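Stetley clothing swap returns to Ikcombe Hall this Wednesday

If your closet has been groaning a little since the weather turned, you will be glad to hear that the Stetley clothing swap is coming back this Wednesday, and that it has moved into the big downstairs room at Ikcombe Hall, where there is finally enough space to hold up a coat and get a proper look at it without elbowing your neighbor.

Doors open at 6 in the evening and the swap runs until the last person has gone home happy, or until the lights go off at 9, whichever comes first. Anyone can walk in. There is no charge and no membership card, and you don't have to bring something in order to take something, although most people do both and a good many go home with more than they meant to (this reporter has a green raincoat and two cardigans to show for last spring, and regrets none of them).

The swap began seven years ago in the front room of Tihomir Gashi's house on Hosseinzadeh Street, when his two older children had outgrown nearly everything they owned in a single summer and he couldn't bear to see it all go into the trash. He asked a few families on the street to come by with whatever they had. They came, they stayed for coffee, and the following month they brought their cousins.

"My wife said it was a nice idea but could it please be a nice idea somewhere else," Gashi said, laughing, when we caught up with him at the hall on a rainy afternoon. "We had coats on the piano. We had coats on the dog." 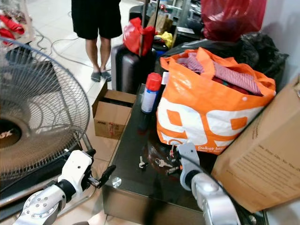

At the last swap in May, 56 households took part and 800 pieces of clothing found a new home, which is more than in any month before it. Children's things go fastest, as you might expect, and school sweaters hardly touch the rail before they are gone. Winter boots are always wanted. So are plain dark pants for work, maternity clothes, and anything warm for older men, who, Gashi says, are the hardest people in town to dress because they wear a jacket until it falls off them and then have nothing to pass along.

Clothes should be clean and dry, with working zippers where there are zippers. A missing button is no trouble at all. Two ladies from the Brirano sewing shop will be at the back of the room with their machines all evening, and they will take up a hem or put in a stitch for you while you wait. They did this for the first time in the spring and the line went right out into the hallway, so it might be wise to see them early.

Please leave pillows, used underwear and single socks at home. Bedding and towels are welcome, and anything too worn to wear again will be kept aside for the animal shelter, which can always use something soft for the kennels.

Drop-off is possible on the day itself from 4 o'clock, at the side entrance by the bicycle racks. Bags and boxes are both fine, and if you want your bag back, put your name on it somewhere. The number 6 bus stops right across the road, and there is a ramp at the main door for strollers and wheelchairs.

Coffee, tea and a rather famous plum cake will be served from the kitchen hatch. Gashi bakes the cake himself, and he asks us to mention that it contains walnuts.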